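Edville workshop notebook – open day, simulator station
April 23, 2023 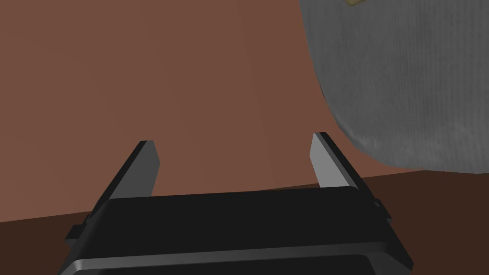
What we set up

Wrist view from the simulator on the big monitor, side view on the laptop, leader arm clamped to the end of the bench so visitors could drive. Same plain table and brown wall as in the February runs. I left the wall alone on purpose. Brian wanted to put in the kitchen background from Beststead but it loads slowly and I didn't want people standing there watching a progress bar.

Doors at ten. Reset script bound to the foot pedal, which was the best decision of the day. With it on the keyboard last time I spent the whole afternoon reaching over people.

Morning group

Twenty or so from Athumani, mostly people who work on the packing line and had never used a leader arm. Brian Mutiso did the talking and I ran resets. He kept it to a few minutes and then let them try, and that worked better than the slides.

First thing everyone does is look at their own hand. Took most of them two tries to look at the monitor and keep looking at it. After that the trouble was distance. With only the wrist view they had a hard time telling how far the fingers were from the gray object. It fills up the corner of the view when the gripper gets near, and people either stopped well short or ran straight into it. Somebody asked why it looked fuzzy. I said it was the texture on the model and moved on, but the same question came up again after lunch so it should go on the handout.

A man near the back asked what the robot "feels" when it touches something. In this setup the operator gets nothing back through the leader arm, only the picture. Brian said so plainly. There was some disappointment.

Things that went wrong

1. Joint 2 on the leader arm drifted after an hour of use. Rezeroed at the break, fine until closing. Same joint as in February. I want to open it up before we lend it to anybody.

2. The view rolls with the wrist, so the table edge tilts on screen. I stopped seeing this years ago. Visitors saw it right away, and a few of them leaned their heads to match. One woman got slightly dizzy and sat down for a bit. Next time offer the side view first and switch over once they are comfortable.

3. Contact settings were still the stiff ones from the Runia tests. Hard bumps sent things flying off the table. The kids loved it. I changed it over lunch, stiffness down to 400, and it behaved in the afternoon.

4. Fan noise from the desktop. People at the back couldn't hear Brian. Move the machine under the next bench, the long display cable is in the second drawer.

Afternoon

Smaller groups, families mostly, more time for each person. I logged the sessions from people who signed the sheet and got 23 that look usable at first glance. Have not checked them properly. Several end with the pedal pressed too early – those need trimming by hand, and that was me, not the visitors.

The best driver of the day was a girl of maybe twelve who went slowly, opened the fingers wide and lined up before moving in at all. Most adults did it the other way, moving in first and fixing the angle late. I'd like to show her run to the new operators when we train them.

Two people from Runia came by near the end and asked whether the same controls would carry over to their real arm. Brian told them mostly yes, but that the speed limits would have to come down and they should plan on a few days of tuning. They want to come back with their own fingers to mount. I said to send the drawings first.

To do

Rezero and inspect joint 2 (me).
Save today's contact settings under their own name so they don't get overwritten again.
Handout: add a line on the object texture, a line on no force feedback, and drop the paragraph on network setup that no visitor has ever read.
Trim the logged sessions, then put them in the shared folder under Edville open day.
Brian to write to Athumani. Their supervisor asked for a half-day visit for the second shift.
Buy a second foot pedal.
Print more sign-in sheets. We had 100 and they went missing before lunch, found later under the leader arm box.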